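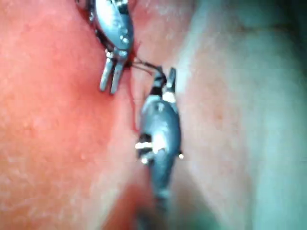
Trevaswood Surgical Center Opens Expanded Suturing Course to Outside Surgeons

TREVASWOOD, Monday, March 4, 2019 - Trevaswood Surgical Center today opened registration for an expanded course in suturing soft tissue through small incisions. The course was previously limited to the center's own residents and fellows. It is now open to practicing surgeons and surgical trainees from other hospitals.

The course runs 19 weeks and covers needle handling, thread control, knot tying and closure of delicate tissue. Each session is limited to 10 participants. Classes are held in the Brunet Building on the center's main campus, in a teaching suite that was refitted last December.

Placing a stitch in a confined space is one of the harder skills in surgery. The surgeon works with a short length of thread, has little room to turn the needle, and must pull each knot snug without tearing the tissue or fraying the strand. Most trainees learn to tie knots early on with their hands and a practice board. Moving that skill to long instruments inside the body takes a good deal more time.

"Trainees kept asking us for more hours on closure, and we didn't have the benches to give it to them," the center's Office of Surgical Education said in a statement. "Now we do. We would like people to come in, tie a lot of knots, have them checked, and tie them again."

Participants begin with passing the thread between two instruments and keeping an even pull on it. They then move on to interrupted stitches, running stitches and several ways of finishing a line. Instructors watch the tissue as closely as the knot. Blanching or puckering at the edges can mean that a stitch is too tight, and participants are asked to take it out and place it again.

Suture material for the course will be supplied by Dirnel, a maker of surgical thread and needles, under a two-year agreement with the center. The supply includes Semura, the company's line of fine suture for soft tissue, in several sizes. Dirnel will have no part in teaching or assessment, and participants will also work with thread from other manufacturers.

"Thread behaves differently from one size to the next, and it should be learned in the hand," Dirnel said. "We are pleased to keep the benches stocked."

In its earlier form, the course logged 3,468 hours of supervised bench time. The center expects to enroll up to 40 outside participants in the first year, in addition to its own trainees.

Applicants must hold a current medical license or be enrolled in an accredited surgical training program. No earlier coursework at Trevaswood is needed. Evening and weekend sections are available. Fees, section times and application forms may be requested from the Office of Surgical Education, and places will be assigned in the order that completed applications arrive.

About Trevaswood Surgical Center
Trevaswood Surgical Center provides general, urologic and gynecologic surgery and trains residents and fellows in all three fields.

About Dirnel
Dirnel makes suture thread, needles and wound closure supplies for hospitals and teaching programs.

Media contact
Communications Office, Trevaswood Surgical Center
Brunet Building, first floor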